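Student Project Report
Why do people sign a petition? The parking debate in Vevville
Sandro Caruso, December 2022

1. Background

In July the town council of Vevville proposed to close Oden Street to cars and to remove the parking places in front of the shops. Within a short time there were two petitions, one for the plan and one against it. I wanted to know if the people who signed had read the proposal, or if they followed the opinion of their neighbors.

2. Method

I prepared a questionnaire with 3 pages and left 400 copies in shops, at the library and at the Hokia bus station. I received 100 copies back, which is less than I hoped. I also made 2 longer interviews, one with a shop owner and one with a teacher who lives on the street.

The questions were about the text of the proposal, about the source where the person first heard of it, and about trust in the council. The last question was open, and many people used it to write about other topics, for example the school bus.

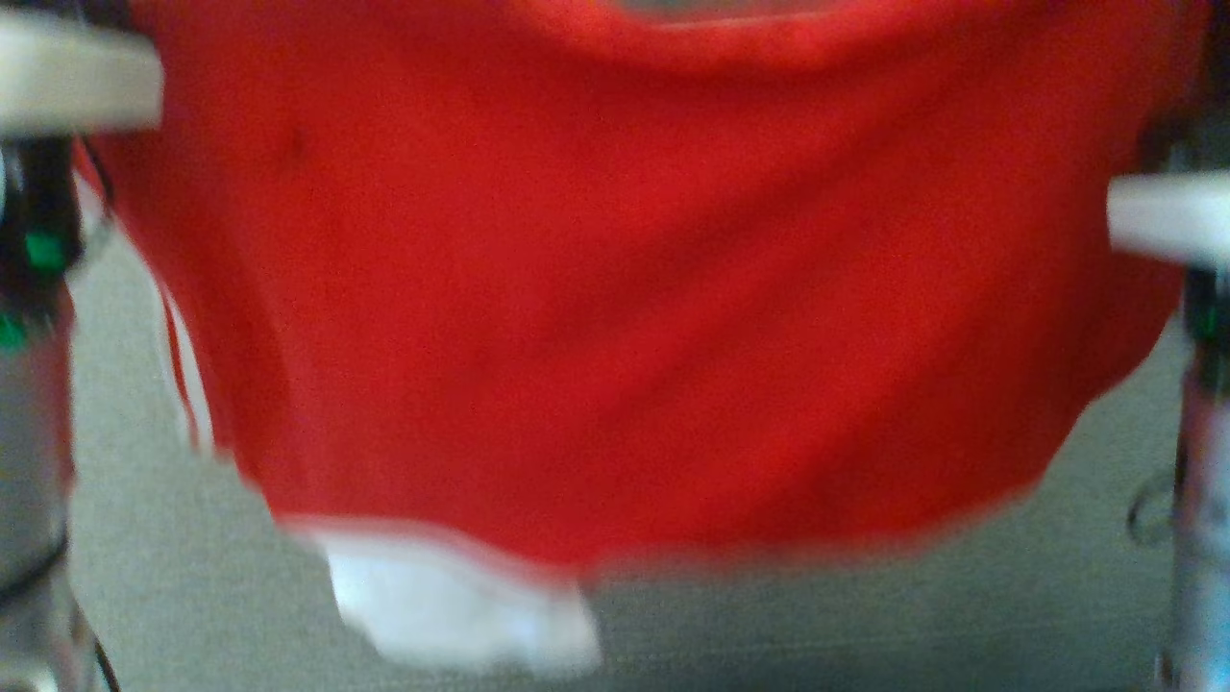
3. Results

Most people who answered had signed one of the petitions, but only a minority had read the proposal. Many knew it from a flyer or from a talk in a shop. Both sides were similar in this point — I had expected a difference.

The shop owner told me that she signed against the plan before she knew that deliveries would still be allowed. She did not want to take her name back, because her customers had seen it on the list.

4. Limits

People with a strong opinion probably answer more often. The questionnaire was only in English, and some residents of Oden Street speak it little. I would also place the question about trust at the beginning next time.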